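# Trying out a kitchen chore on a two-arm robot — buns from steamer to plate

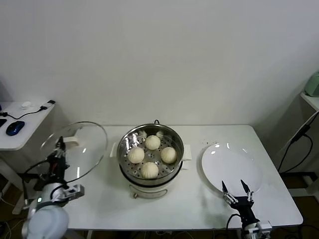 Can a robot do a household chore start to finish yet?

Short ones, if you set the table up for it and stay in the room. Anything with cupboards, taps or a person walking through, not really.

Notes from our bun transfer at Kirka, tidied up a bit because Trilok Dubey keeps asking. Assumes your arms are mounted, calibrated and the estop works. If not, go do that.

## What you need

- two arms, two-finger grippers
- electric steamer with a glass lid
- a plain round plate
- buns. Real ones. Foam buns taught us nothing useful
- cloth, oven glove, patience

## Steps

1. Set the steamer in the middle of the table, plate to the right. Both arms must reach the pot without the elbows meeting. Check by hand first.

2. Power off at the wall for the first runs. Cold buns, no steam. Add heat later.

3. Teach the lid. Left arm grips the edge, lifts straight up and then tilts. Don't tilt early or it catches on the rim. Glass is slippy, so close slowly and go a touch firmer than feels right. Ours lives on the left arm till the plate is full — putting it down and finding it again is a whole seperate task and it doubled our failures.

4. Teach the pick. Right arm comes in from above, fingers wide. Grip low on the bun, not on the pleats. Pleats tear.

5. Order matters. Nearest bun first, then the sides, then the back. Go for the back ones first and you'll drag a knuckle through the front ones.

6. Place, don't drop. Lower till it touches, open, then straight up. A sideways exit rolls the bun off the plate.

7. Lid back on. Hardest bit for us. Come down level and stop if the force jumps.

Record 80 good demos before you train anything. We tried with 32 and it just hovered over the pot.

## Things that went wrong

**Grabs air.** Usually the shiny rim confusing the depth reading. Move the lamp, or go by colour and ignore depth near the edge.

**Bun sticks to the tray.** Small twist before lifting. Ching-wen Yau's fix, works most of the time. Oiling the tray works too but then the fingers get greasy.

**Lid slips.** Wipe it. Wipe the fingers aswell. Steam makes this much worse.

**Stops dead halfway.** Check the cable by the wrist hasn't snagged.

## So is it any good

Over 200 test runs the pick and place held up well on cold buns. With steam on it dropped off badly, lid mostly. Full job takes about 3 minutes. I can do it in under one, with a burnt thumb.

Till Sperling wants to try it on the packing bench at Drenlow — same pick, different object, no steam. That'll probably work sooner than the kitchen version. Dumplings planned for June.

Config files are in the shared folder, under buns_v2. Don't use v1, the left arm limits are wrong.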